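When two arms share a table: a drift fault at Urham

March 13, 2020

The two-arm bench at Urham had been running for most of a season when its grippers touched during a routine approach. The damage was small: one bent finger mount and a stripped fastener. The bench lead, who asked to be identified by role only, spent the following weeks tracing the fault.

"The log showed both arms inside their limits," the lead said. "Each one was where it believed it should be. The left one believed wrong."

The cause was a loose coupling at the left shoulder joint. Every hard stop moved it slightly, and the controller had no second sensor to compare against. After 958 cycles the offset had reached 2 millimeters. By cycle 1401 it was large enough for contact.

Asked why the collision check did not stop the motion, the lead pointed to the software, a package the team calls Gaillard. It computes clearance from commanded positions. "If the position is false, the clearance is false. We had read that in the manual and did not act on it."

The flexible fingers absorbed part of the load. The lead does not count this as protection. "A soft finger hides a light touch. We may have had several before the one we caught."

A sister site at Bruvmont reported the same coupling fault in October and had already changed its inspection interval. The notice was filed under spare parts — the Urham team found it afterward.

The bench now runs short moves with the grippers near each other, at reduced speed, and an operator keeps one hand at the stop button.

Work at the two-arm bench:

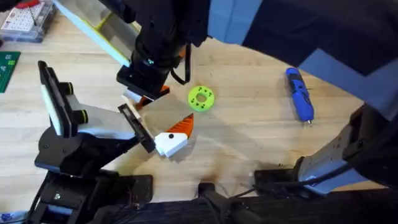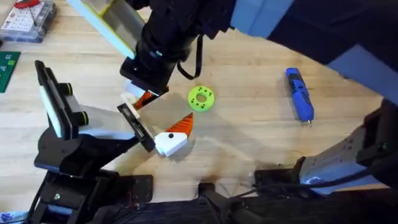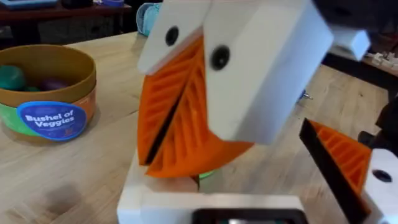
What changed

The coupling is now pinned and marked with paint so that slip can be seen. Both arms return to a fixed reference point at the start of each shift, and a mismatch locks the bench. The coupling is replaced at 3000 cycles regardless of condition.

The lead would like an independent encoder on each shoulder. A quote from Mustcombe is under review. "Until that is fitted, the paint mark is the second sensor," the lead said. "Someone has to look at it."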